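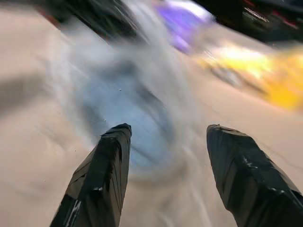 Gorkden Community Center Begins Packing Care Kits

Feb 10, 2020 – The Gorkden Community Center has begun packing care kits for households in temporary housing. The center plans to prepare 100 kits, to be handed out through its front office and two partner sites.

Items are sorted on the tabletops in the activity room before they are packed. Soft packages and bagged goods are laid out flat so that each can be checked for tears before it goes into a kit. Small tableware is handled separately and wrapped last.

"Families have told us that everyday items are the first thing they run short of," said Nasrin Khosravi, director of the center. "We have put the list together with that in mind."

The table during sorting held a purple soft package with a round dark blue logo, a clear plastic bag with pale beige contents, and a large piece of white material.

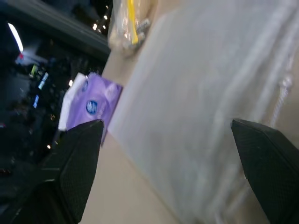 How to Contribute

Donations of unopened household goods are accepted at the front office during regular hours. Clothing and food cannot be accepted at this time – residents with such items are asked to contact Zinhle Visser, who coordinates referrals to other programs. Packing sessions last three hours, and participants should register in advance. A second round of kits is planned for August.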